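Notebook, gear cell, July 17, 2020
The drop on the ring plate, and why I'm blaming the cable 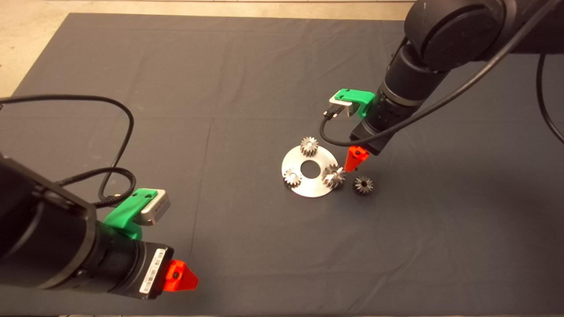 Check the cable before you touch the gripper, was the first remark penciled in next to my draft of this entry, and it went on a bit: the tips are fine, you changed them in December and you've been suspicious of them ever since, go look at how much slack is left when the wrist turns over. No signature, but I know the handwriting, and I'm annoyed to say it was good advice.

So, from the beginning. The job is the Grunia job, four little spur gears and the flat metal ring plate, all on the gray cloth. Right arm picks a gear, sets it down flat on the plate, moves off, goes for the next one. Left arm hangs back and holds its camera on the work. We've been running this for long enough that I'd stopped watching it closely, which I'll get back to.

Run 9 this morning. The right arm went down on a gear at the right edge of the plate, tipped it up on its rim, and then just stayed there. Pressing. No fault on the screen, no beep, nothing. The position readout was steady, the force reading was climbing slowly, and the gear was wedged between the tip and the edge of the plate. I gave it a few seconds thinking it would time out (it should have timed out!) and then I hit the stop. When the brakes came on the arm sagged a hair, the gear popped out sideways and went off across the cloth and onto the concrete. Missed my shoe. I was wearing my glasses, thank goodness, but I was leaning in a lot closer than I should have been with power on the arm. Writing that down because if somebody else did it I'd make them write it down.

Gear has a nick on one tooth. It's in the bag with the red tag, please don't put it back in the tray.

What I thought it was: the tips. The orange-red ones on both arms are the usual kind, and I have never fully trusted the right one's cone shape for pushing on anything with teeth. I took the right one off, looked it over, couldn't find a crack, put it back on. Wiggled it. Solid. Then I thought it was the camera mount, that green bracket on the side of the wrist, because if the camera shifts even a little the whole pick lands off center. Checked the calibration against the plate hole and it was dead on. So that was an hour gone and I still had nothing.

Then I read the penciled note, grumbled, and went and looked at the cable.

The camera lead on the right wrist comes out of its connector, drops down in a loop and comes back up under the wrist. With the arm in its normal pose there's plenty of room. But the pick on the right side of the plate needs the wrist rolled further than the others do, and when I jogged it there by hand at 5 percent speed I could feel the loop go tight. Not super tight. Just enough to tug the connector. And every time it tugged, the picture froze. It didn't drop out, it froze, and the software carried on happily with the last good picture it had. As far as the program knew, the gear was still lying flat and the arm hadn't reached it yet, so it kept on going down. No wonder it looked so calm.

I got it to do this over and over by rolling the wrist back and forth, so I'm pretty confident. The log agrees too: the image counter sits at 1499 for the entire time the arm was pressing. Same number, line after line. I'd scrolled past it twice without seeing it, because I was looking at the force column like a dope.

Okay but that leaves the scarier question, why didn't the force limit stop it? I dug around in the settings and found the limit was turned way up. There's a comment in the file saying it was raised for the Hundbridge demo, where the parts were heavier and it kept tripping. Nobody turned it down again. That includes me, I was in the room for that demo. It's back at the old value now and I ran a test push into a block of foam, and it tripped where it should.

Changes made today:
Right wrist camera lead rerouted with more slack in the loop, tied to the wrist so that the pull goes on the tie and the connector stays out of it.
Force limit put back to the pre-Hundbridge value.
Added a check on the image counter. If it doesn't move for 2 cycles, the arm stops and lifts.
Hand-jogged through all the picks at low speed, no freezes.

Not done yet:
The left arm. It's got a big loop of cable standing up behind it, and while it hardly moves in this job, it moves a lot in the Chrysikopoulos one. I want to roll that wrist through its whole range before anyone runs that program. Until then the program is locked, and yes, I know it's inconvenient.
The missing timeout. I've sent Stokano the log and asked how the move can sit there forever without complaining. No answer yet. Their manual has a page on it that I've read several times and I still couldn't tell you what it says.
A line on the floor. We keep saying we'll tape one so people (me) stop leaning in. The tape is in the drawer under the scope.

I haven't restarted the full run. Power's off at the wall and the tag is on the switch. Whoever is in first, read the list before you pull the tag, and keep a hand near the stop for the first few picks, especially the one on the right side of the plate.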